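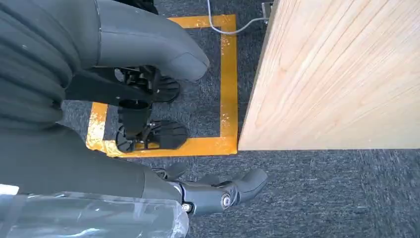
Vomness Forum > Kits and Service Plans > Brivia humanoid lease, worth it?

Posted in March by gidanach_shop

We're two months into the Brivia lease and renewal is coming up. Price is 681 a month plus the service plan at 149. The unit does board handling and small parts sorting at a bench. I'd like to hear from other people paying for the service plan in particular. So far I've used it once, for a wrist joint that clicked. They sent a replacement gripper and I swapped it myself in 22 minutes.

Standing start is a taped square on carpet. The manual says hard floor preferred, carpet allowed if it's low pile. Ours is low pile and I have no complaints about balance.

---

torque_wrench_ed
Keep the lease, drop the plan. The gripper is four screws and a connector. You're paying 149 a month for shipping.

---

hkaufmann
I disagree with Ed. The plan covers the ankles too, and an ankle out of warranty cost us 2000 with labor. We had one go in the first year. If you only ever have wrist trouble, Ed is right.
Hubert Kaufmann

---

torque_wrench_ed
One ankle in a year, at 149 a month, is 1788. So you came out 212 ahead, in a year when something broke. In a year when nothing does, you lose all of it.

---

hkaufmann
Plus nine days of downtime we would have had without the loaner.

---

benchrat
Is the tape square required or is that your own thing? The Stöckli kit I tried wanted printed markers on the floor and they peeled up every week.

---

gidanach_shop
Tape is ours. The Brivia doesn't look for it. It's there so whoever sets up in the morning puts the feet in the same place relative to the board. Yellow-orange floor tape, and it scuffs. The color is rubbed off in patches on ours and it still does the job.

---

benchrat
OK, good. What about the plastic film on the forearm? Our dealer said peel it before first use.

---

gidanach_shop
Ours is still wrapped. Support told me either way is fine as long as it stays clear of the joint.

---

h_luethi
I would peel it. On ours the film crept toward the wrist and got pinched in the joint. Not damaged, but it took me an hour to pick out the pieces. Also watch your cables. Anything lying loose on the carpet near the feet should be taped down or run along the wall.
Hannelore Lüthi

---

torque_wrench_ed
Agree on the cables. Don't care about the film.

---

stepper42
Has anyone asked them for the plan without the loaner? I was quoted a lower rate by phone but it isn't on the price sheet.

---

gidanach_shop
Didn't know that was possible. I'll ask before I sign. Leaning toward keeping the plan one more term, mostly on account of the ankles.

---

hkaufmann
Get the ankle coverage in writing. The sheet we signed said "lower limb joints" and we still had to argue that it included the foot.

---

This site uses cookies to keep you logged in. Accept | Settings

Contact the moderators | © Vomness Forum | Back to top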